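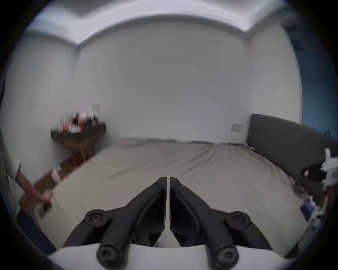 Workshop Tips: Rendering Short Animations at Home

Print this page | E-mail this page

Last updated: Wednesday, April 6, 2022

These tips are for people who make short animated pieces on one or two computers and have to get them rendered, checked and delivered without a render farm. They apply to most 3D and compositing programs. Menu names differ, so look in your own manual for the exact wording.

Before you start a long render

Save the project under a new version number and render from that copy. Leave it alone until the job is finished. If you want to keep working, save again with the next number up and work in that one.

Check the frame rate in three places: the 3D scene, the compositing project and the output settings. A scene built at 24 frames per second and dropped into a 25 frame composition will play back at the wrong speed or pick up repeated frames, and on slow camera moves it's easy to miss until the client is looking at it.

Render the first frame, the last frame and one frame from the busiest part of the shot at full quality. Write down how long each took. Multiply the slowest one by the number of frames and you have a worst case. My longest job so far was 3,438 frames for a trade show loop for Rudura, and a frame that took a minute would have meant more than two days of rendering. I cut the reflections on the back wall and got it well under that.

Make sure there is room on the drive. Look at the size of one finished frame and multiply again. Sixteen-bit files with several passes take up a lot more space than people expect.

Turn off automatic system updates and sleep mode. Leave the screen saver off too if it uses the graphics card.

Render to image sequences

Always render a numbered sequence of still images and make the movie file from those afterward. If the computer stops at frame 412, you still have the first 411 and can pick up where it left off. With a movie file you will most likely have to begin again.

Pad the numbers with zeros to four digits at least. Some programs sort frame 10 ahead of frame 2 if you don't.

Put each shot in its own folder, and each pass in a folder inside that. Keep the names short and plain, with no spaces and no punctuation other than the underscore. I use job, shot, pass, version, in that order: citis_s03_shadow_v05. The job name comes first so that a stray folder on an old drive can be traced.

Don't render over old frames. If a render stops partway, the folder will hold a mix of old and new, and the join can be hard to see.

Saving time

Drop the size to 50 percent for motion tests. That's a quarter of the pixels, and timing problems show up just as well. Gray materials and one light are enough for judging a camera move.

Test lighting on stills only. Pick three frames spread through the shot and go back to the same three every time so you can compare.

Motion blur is slow to render in 3D. For simple moves, render a motion vector pass and add the blur in compositing. Check the edges of anything passing in front of a detailed background, where this method can smear. If it looks bad, use the real thing for that shot only.

If the camera doesn't move, render the background once as a single still and render only the moving objects on top. Remember that shadows and reflections on the background will need their own pass.

Depth of field can also be done afterward from a depth pass. Render the depth pass without anti-aliasing if your compositing plug-in asks for that. They don't all agree, so read the notes that came with it.

Noise in the shadows can often be fixed by raising the samples on one light. Try this before raising the quality for the whole scene. Area lights close to a surface are the usual cause, and after that, blurry reflections.

Lower the subdivision on objects that are far from the camera. A bolt that is six pixels wide doesn't need smooth threads.

Type and logos

Ask for the client's logo as a vector file before you begin. Enlarging a small picture from their website won't work for anything that moves toward the camera.

When a vector logo is extruded, look closely at the corners. Extra points on the curves make creases in the bevel. Clean them up in the drawing program, where it's quicker, and bring the outline in again.

Keep small type out of the 3D render when you can and add it in compositing. A spelling correction then takes five minutes. On the Fung opener the product line was renamed twice in the last week and I didn't have to render a single 3D frame over.

Leave words on the screen long enough to be read aloud twice at a normal pace. You have seen them hundreds of times and will want to cut them too short.

Thin horizontal strokes can flicker when type moves slowly up or down. Make the type a little heavier, soften it slightly, or change the speed of the move. 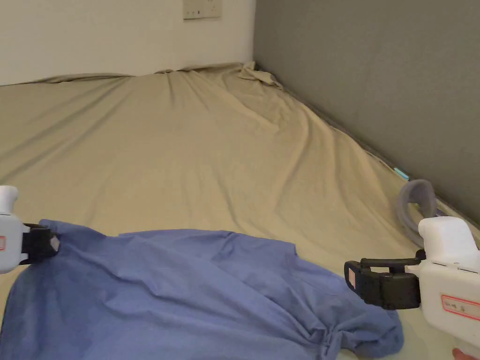
Can I use the computer for other work while it's rendering?

Light work such as e-mail or writing is fine if you tell the render program to leave one or two processor cores free. Don't open a second 3D scene or play back large video files. Both programs will slow down, and if memory runs out the render may quit. If you render on the graphics card, expect the screen to lag, and avoid anything else that uses the card.

Checking the frames

Sort the finished folder by file size. A frame that is much smaller than its neighbors is often black, incomplete or missing a texture. This finds most bad frames in a few seconds.

Check the count against the length of the shot. Then play the sequence at full speed, and again at half speed with your eyes on the edges of the picture — things that pop on or off tend to do it there.

Watch it once on a different screen. A television is good for this, and so is a phone. Dark gradients that look clean on your monitor may show bands on either one. A small amount of grain added in compositing usually hides banding. Add it last, after color correction.

When you find a bad frame, render that frame and the one on each side of it. Replace all three. If the picture flickers at the join, something has changed in the scene since the first render, and the version number on the file will tell you whether you opened the right one.

Simulations such as cloth, smoke and particles have to be cached to disk before the final render. Otherwise a frame rendered again later may not match. Keep the cache until the job has been paid for.

Color

Decide on a color space at the start and write it in a text file in the job folder. If the whole picture looks washed out or too dark after import, check how the footage has been interpreted before you touch any color controls.

Keep whites a little below maximum in the 3D render. It leaves room for glows.

Delivery

Ask these before the last week: frame size, frame rate, file type, audio level, and whether they want blank frames at the head and tail. For a screen in a lobby or a shop, also ask whether the player loops by itself. Some players pause for a moment at the loop point, and a loop that ends on a still hold hides it better than one that ends in the middle of a move.

For a perfect loop, make the last frame one frame short of the first. If frame 0 and frame 240 are identical, render 0 through 239. Rendering both gives a small hitch every time around.

If the job is wanted at 60 frames per second, find out early. Converting a 30 frame render by repeating frames gains nothing, and rendering the extra frames doubles the time.

Send a short test file first and have the client play it on the actual equipment. Rarnolen had a wall of screens mounted on their sides, and the test showed our file playing rotated the wrong way. It was a quick fix in July with a week to spare.

Archiving

Use the program's collect or save-with-assets command so textures and fonts travel with the project. Open the collected copy on another computer, if you have one, to see that nothing is missing.

Keep the final frames, the project files, the cache if it's small, and the delivered movies. Throw out the tests. Two copies on separate drives, one of them in a different building.

Write the program version and the plug-in versions in the same text file as the color space. An old scene opened in a newer release can render differently, and you'll want to know what it was made in.

Tips compiled by Chun-hung Lui. Corrections are welcome through the contact page.

Contact | Copyright 2022, all rights reserved | Back to top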